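Second-hand furniture at Clalten: who buys it and why
Beathag Cairns
Submitted 02/06/2026

1. Background

Clalten has two shops selling used furniture. Stavach is near the bus station and takes donated items. MacLeish is a private business on the hill road which buys from house clearances. I wanted to find out who uses them and what makes people choose used furniture over new.

2. Method

I wrote a short questionnaire and left copies at both tills in November. I got back 174 forms. Of these, 34 had to be left out as the second page was blank. I also spoke to the manager at each shop.

One problem was that the Stavach forms were put next to the card machine and the MacLeish ones were behind a plant for the first week, so Stavach shoppers are probably over-represented.

3. Results

Price was the reason ticked most often, by 102 people. The next was wanting something solid, and many people wrote comments about this in the margin. Several said their last flat-pack wardrobe had not survived a house move. Fewer people ticked the environment than I expected, although it came up more among students.

Tables sold fastest at both shops. Sofas were slow, mainly due to fire labels. If the label has been cut off, neither shop will take the sofa. The Stavach manager said they turn away around 40 items a month for this and other reasons.

4. Tables and surface finish

Both managers said buyers look at the top first and hardly ever check the legs. A pale wooden top with a clear grain goes quickly, even when it is a veneer over something cheaper. Shine matters less, and a glossy top can put people off under shop lights as it makes the grain harder to see.
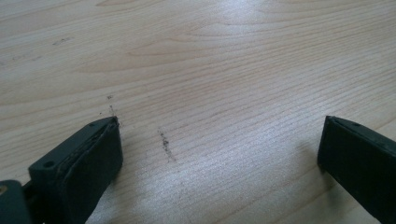

5. Limits of the study

The questionnaire did not ask about income, which my tutor had suggested. I left it out because I thought people would not answer. I also did not cover online selling. The Weltus page came up in a lot of the comments and would need a separate project.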